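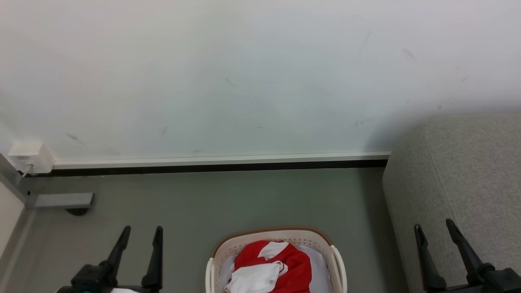

The Second Shift on the Laundry Floor

A residential care company put robots on its laundry rounds. The people who used to do all of the carrying now do something else with part of their day, and they don't all agree on whether it is better.

October 2023

The laundry room at Serlow starts up before breakfast. There are four washers along one wall, four dryers across from them, and a long folding table down the middle with a radio at one end. The dryers make the room warm by seven, and someone props the door.

Serlow is a residence for adults who need some help living on their own. Each apartment has a bedroom, a bathroom, and a sitting room with a couch, and each resident has a laundry basket. For years the routine was the same. An aide knocked, picked up the basket, carried it down the hall, sorted it, washed it, dried it, folded it, and carried it back. A full basket of jeans and towels is heavy, and the aides carried a lot of them. The building handles 200 loads in an ordinary week.

Heken, the company that runs Serlow and a second residence called Brøndum, brought in the first robots last winter. They have two arms, a gripper with two fingers on each, and a camera in the head. They roll on a wheeled base. The software comes from a supplier called Daris, which also trains the staff. The robots collect baskets, take them to the laundry room, empty them onto the sorting table, and bring the clean ones back. They don't run the washers, and they don't fold anything that a resident would want to wear.

The job sounds simple, and most of the trouble has been in the small parts of it. A basket is a good shape for a robot when it is empty. When it is full, a sleeve hangs over the rim, or a sweatshirt sits in a heap and slides off when the basket tips. Some have a cloth liner that bunches up near the handle. A gripper that closes on the liner instead of the plastic lifts the liner and leaves the basket on the floor.

The aides had ways of dealing with all of this that they had never written down. You push the top layer down with your forearm. You carry a cracked basket from underneath. You move the one in the end apartment away from the couch before you bend for it, or you will hit your elbow on the armrest. During the first two months, an engineer from Daris followed the morning round and asked about each of these things, and a good part of what the robots do now came out of those walks.

One aide, with 19 years at Serlow, said she was surprised by how much there was to tell. She had thought of the laundry as the part of the job that took no thought.

The schedule has changed more than anything else. The robots make their first round at 9:30, after most residents are up, and a second one in the early afternoon. An aide goes along on both. Heken says this will be true for as long as the robots enter apartments. The aide knocks, asks whether it is a good time, and waits for an answer. Residents can say no, and then the aide takes the basket by hand or comes back later. A few have said no every time since the start, and their laundry is done the old way.

What the aide does during the pickup is the new part. There used to be one free hand and a few seconds at the door. Now there are a couple of minutes in the room with nothing to carry. Some aides use them to check the refrigerator or go over the day's appointments. Some sit down and talk. One said that she had learned more about a resident's family since spring than in the three years before.

Another aide sees it differently. He liked doing the round alone and quickly, and he says walking next to a slow machine is more tiring than lifting. The robots take longer than a person at almost every step. They stop in doorways. They stop for a cable near an outlet or a shoe on the floor. He keeps the apartments picked up a little better now to keep the round moving, and he isn't sure whose work that is supposed to be. It isn't in his job description, and he has asked for it to be added.

The question of hours came up early. Heken told the staff in writing that no positions would be cut during the first year, and none have been. Two laundry attendants who left in the summer were not replaced, though. The folding they used to do has been spread over the aides on duty. Several people brought this up without being asked. They don't blame the robots for it exactly, but they noticed the order in which things happened.

On the other side, there are the backs and shoulders. The laundry round used to be a common source of strain at Serlow, and people traded shifts to get out of it. Aides over fifty now sign up for it. One who had asked to move to the front desk because of her shoulder has stayed on the floor.

The walls have taken some of the wear that the people used to. Carts, couches, and elbows have always left marks in the apartments, and the robots added their own in the first weeks, mostly at the corners in the hallways. Maintenance put up guards there. The robots were also set to keep farther from the door frames, and turning into a room takes longer as a result.

Mistakes still happen. Baskets go back to the wrong apartment if a tag is missing. A favorite shirt that ends up in the wrong drawer can spoil somebody's whole day, and it is the aide who hears about it. After a mix-up in the spring, the staff asked for a rule that a person checks every basket before it leaves the laundry room. The check takes 10 seconds. Heken agreed to it, and the rule now hangs over the folding table in large print.

Brøndum is due to start its own rounds in the winter. The building is older, with narrower halls, and two aides from Serlow will spend the first month there. They have asked to be paid at the trainer rate, and the company has said yes.

At Serlow the second round ends in the middle of the afternoon. The robots go back to their chargers by the linen closet, and the last dryer loads come out onto the table. Whoever is on shift folds them, shirts first, then towels, with the radio on.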